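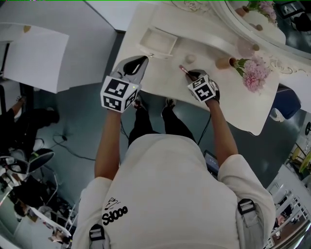
tirnia_8
Does anyone iron cotton shirts anymore, or just hang them damp? Mine come out of the dryer with creases across the shoulders. I wear short-sleeved ones like the white shirt in my picture, with black lettering on the back, and I don't want to crack the print.

dollton183
Iron inside out, medium heat. Never straight on the print.

Valdovinos
Disagree – skip the iron. Hang it in the bathroom while you shower. I've done that since September and the prints look fine.

dollton183
Steam does nothing for heavy cotton.

tirnia_8
Mine's pretty thin. I'll try the shower first.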